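How a Plastic Bottle Is Made

A plastic bottle starts as a bag of small hard beads. The beads are called pellets. Each one is the size of a grain of rice, and it takes thousands of them to make a single large bottle. This page explains how the beads become a bottle, why bottles have the shapes they have, and what can be done with them afterwards.

What plastic is

Plastic is a material made of very long chains of tiny parts. The chains are far too small to see. Most plastic is made from oil or natural gas, which come from under the ground. Some is made from plants such as sugar cane.

When plastic is cold, the chains hold each other in place and the material is stiff. When it is heated, the chains can slide past one another and the material goes soft. Many plastics can be softened and set again several times. These are the ones used for bottles.

There are several kinds of bottle plastic. Two are very common:

PET is used for water, fizzy drinks and some cleaning liquids. It can be as clear as glass.

HDPE is used for milk, shampoo and bleach. It is cloudy unless colour is added, and it feels slightly waxy. 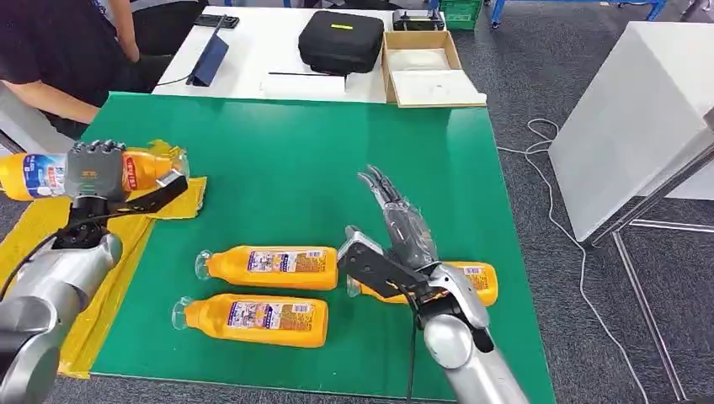
Orange plastic bottles on a green work table.

Adding colour

Most pellets have no colour of their own. To make a coloured bottle, the factory mixes in a second kind of pellet that contains a lot of pigment. Pigment is a fine powder that gives colour to paint, ink and plastic. Only a little is needed. At the Hadon bottle works, one scoop of orange colour pellets goes in with every 200 scoops of plain ones.

The mixture has to be stirred well. If it is not, the bottles come out with streaks.

A colour can be see-through or solid. See-through colour lets some light into the bottle, so the level of the liquid can be checked from outside. Solid colour keeps the light out. This matters for liquids that are spoiled by light -- milk is one of them.

Blowing the bottle

The method used for nearly all bottles is called blow moulding. A mould is a hollow metal block, usually in two halves, with the shape of the bottle cut into the inside. One way of doing it has these steps.

1. The pellets are dried and melted. A long screw inside a heated tube pushes them along and squeezes them until they form a thick, sticky liquid.

2. The melted plastic is pressed into a small thick tube with a closed end. This is called a preform. It looks like a test tube, and the screw thread for the cap is already on it.

3. The preform is warmed until it is soft, but the neck is kept cool so that the screw thread keeps its shape.

4. The two halves of the mould close around it. A rod pushes down inside to stretch it, and air is blown in. The plastic swells outwards until it touches the metal.

5. The metal is cold, so the plastic sets at once. The mould opens and the bottle drops out. 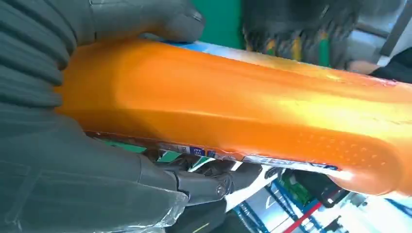
Why bottles have bumps and curves

A flat sheet of paper will not stand up by itself. Fold it into a zigzag and it will. Plastic works in the same way. A thin flat wall bends easily, but a wall with a curve or a ridge in it is much stiffer. By adding curves, the factory can use less plastic and still have a bottle that keeps its shape.

Other parts of the shape are there for the person holding it. A narrow section gives the hand somewhere to go. Raised dots or lines give the fingers something to press against, which is useful when hands are covered in soap. The dots cost nothing extra to make. They are small pits cut into the mould, and the soft plastic is pushed into them along with everything else.

The bottom of a bottle is hardly ever flat. If it were, one small dent pushing outwards would make the bottle rock. Most bottoms are pushed up in the middle so that the bottle stands on a ring around the edge, and fizzy drink bottles often stand on separate feet.

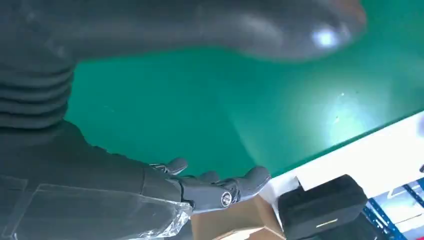 The neck is the thickest part. It has to take the force of the cap being screwed on, and it must not change shape, or the bottle will leak. To see the difference for yourself, take an empty drinks bottle and squeeze it at the waist and then at the neck. The waist gives way. The neck does not.

Checking and labelling

New bottles are tested before they are filled. A machine blows a little air into each one and measures whether any escapes. Some are taken away to be squashed or dropped. In one month the Hadon works dropped 736 filled bottles on to a concrete floor, and 19 of them split. The mould was then changed to make the corners rounder.

Labels may be paper or thin plastic film. Some are glued on. Others are a sleeve that is slipped over the bottle and heated until it shrinks tight.

After the bottle is empty

An empty bottle can be used again or recycled. Recycling means that it is sorted by type, washed, cut into flakes and melted into new pellets. Different plastics have to be kept apart, as they melt at different temperatures and do not mix well. Look for a number inside a triangle on the base. PET is number 1 and HDPE is number 2.
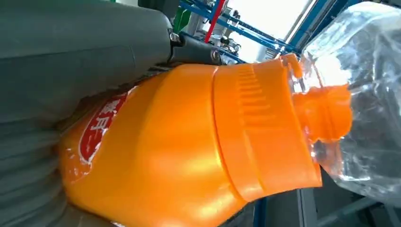 Katona asks: do I have to take the cap off before I recycle a bottle? The answer depends on where you live. Caps are often made of a different plastic from the bottle, but most sorting works can separate them. The flakes are put in a tank of water, where PET sinks and the cap plastic floats. Many councils ask for the cap to be left on so that it does not get lost. Rinse the bottle, squash it and screw the cap back.

Words used on this page

Mould: a hollow block that gives its shape to something soft.
Pellet: a small bead of plastic.
Pigment: a powder that gives colour.
Preform: the small thick tube that is blown up into a bottle.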